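Holengate Handling Group – minutes of the fault review meeting
Held on Friday, January 22, 2021, by video call

Present: Tharindu Munasinghe (chair), arm operators, safety rep, stores, software
Apologies: Banstead site

1. Minutes of the last meeting

Agreed with one correction. Under item 4 the spare cable went to Banstead, and the minutes had it down as staying at Holengate. Otherwise no matters arising.

2. Gripper fault, job 1669

Tharindu went through the log. The Trureck arm was running the cube task on the cloth. The pick was normal and the force reading at the jaws was steady during the lift. During the move to the release point the controller lost contact with the gripper, and the jaws opened without a command. The arm itself carried on moving for 3 seconds before the operator pressed the stop. Nobody was hurt and there was no damage to the arm.
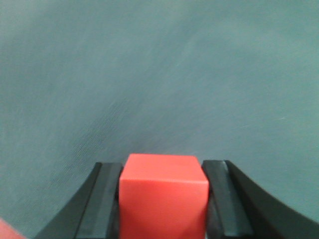 The meeting agreed that the dropped part is the lesser matter. A cube landing on cloth does no harm, but the same arm is due to start on heavier parts in April. The main worry is that the arm did not stop by itself when contact was lost. The Forsberg controller has a setting for this and it was switched off. Software think it was turned off during the last update and not put back – there is no note of it in the change record.

The safety rep asked whether the other arms had the same setting off. Software have checked one so far and it was on. The rest are to be checked before they are next powered up.

3. Cable and connector

The operators reported that the connector at the wrist can be moved by hand even when the collar is done up. Five short losses of contact were found in the log for the same week, all of them with the wrist turned well over. None of these was long enough to trip an alarm and so they were not reported at the time.

There was some discussion about whether the cable or the connector is to blame. Stores will order both. The old parts are to be kept and labelled, as the supplier may want them back. Until the new ones are fitted, wrist turn is to be limited in software and the arm run at reduced speed.

4. Floor work

Work at floor level is covered by the same restrictions. The safety rep was concerned that an operator looking at the screen may not notice a person stepping on to the carpet from the side, and asked for a second person to be present whenever the arm is live. Operators said this would be hard to cover on late shifts. After discussion it was agreed that late floor work will stop for now.
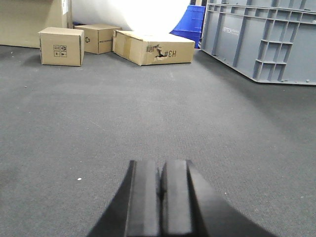
Closed jaws are to be the resting position between runs. At present some operators leave them open and some closed, and the log does not show which, so a jaw that has opened by itself can be missed. Software will add the jaw position to the start-up check.

It was also agreed that the walking route is to be marked with tape. Stores have yellow tape in hand.

5. Reporting

Tharindu reminded everyone that any movement or release without a command goes in the fault book on the same shift, even if the arm recovers. The form runs to eight boxes and the safety rep will look at shortening it.

6. Actions

Check the loss-of-contact setting on all arms – software
Order wrist cable and connector – stores
Limit wrist turn and speed on the Trureck arm – software, today
Mark walking route – stores
Write up job 1669 and send to Banstead – Tharindu Munasinghe
Shorter fault form – safety rep

7. Any other business

The stop button on the second pendant is stiff. It still works, but the pendant is to be taken out of use until it has been looked at.

Next meeting to be called once the new connector has been fitted and tested.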